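Members' Newsletter

Changes to membership grades and the inspection scheme

Members voted at the annual general meeting to replace the old three-grade structure with 2 grades, Full and Associate. The change takes effect at the start of the new subscription year in September. Until then, existing grades stand and nobody needs to reapply.

Full membership is open to any firm whose main business is the installation, emptying or repair of septic tanks, small treatment plants and drainage fields. A firm must have traded for at least 12 months and hold current public liability cover. Associate membership is for suppliers, consultants, trainers and anyone else with an interest in the trade. Associates receive the newsletter and technical notes and may attend all meetings, but do not vote.

Firms now in the Trainee grade will move to Full if they meet the trading rule and to Associate if they do not. The office will write to each of them before the end of July. If you think you have been put in the wrong grade, reply to that letter within the time it gives and the matter will go to the council.

The vote was 79 in favour and 11 against. Most of those who spoke against were concerned about the loss of the lower fee for new firms. The council has agreed to keep a reduced rate for the first year of Full membership, and the details will be in the renewal pack.

Site inspection scheme

The voluntary inspection scheme has now finished its trial period. Under the scheme a member firm asks for one of its completed jobs to be looked at by an inspector from outside its own area. The inspector checks the depth and fall of the pipework, access to the tank, venting, the position of the drainage field and the paperwork left with the householder.

Mirta Aravena, who ran the trial, reports that the standard of the work in the ground was good. The weak point was paperwork. Several householders had been left with no record of where the tank lay or how often it should be emptied, and one had been given the handbook for a different model. A standard handover sheet has been drawn up as a result and is sent with this issue. Please copy it freely.

The scheme will carry on as a permanent service. Inspectors are paid their travel and a half-day fee, and the cost is shared between the association and the firm asking for the visit. We need more inspectors in the west and along the coast. Applicants should have worked on site for at least five years and be willing to do a one-day course. 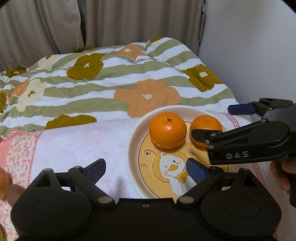 A plate with a winking cartoon character and a small snail.

Response to the consultation on small discharges

The association has sent in its reply to the consultation on the registration of small discharges. We supported a single register, open to the public, and we asked for tank details to be passed on whenever a property is sold. We opposed the suggestion that emptying records should be sent in monthly – most domestic tanks are emptied once a year, and monthly returns would mean a great many forms with nothing on them.

We also asked for clearer wording on shared systems. Where several houses drain to one tank, the draft does not say who is responsible for registering it, and members are regularly called to sites where each owner believes it is one of the others. The full reply can be had from the office by post or email.

Council places

There are vacancies on the council for the northern and island areas. Nominations need a proposer and a seconder, both from Full member firms, and should reach Chelsea Pearce at the office by Tue 3 April. If there is more than one nomination for an area, voting papers will go out with the next issue. Travel costs are paid, and members who live a long way off may join by telephone.

Subscriptions

A number of subscriptions are still unpaid. Firms in arrears will be left off the printed directory, and the printer cannot add late entries. Please also let us know of any change of address, trading name or waste carrier registration before the directory goes to press.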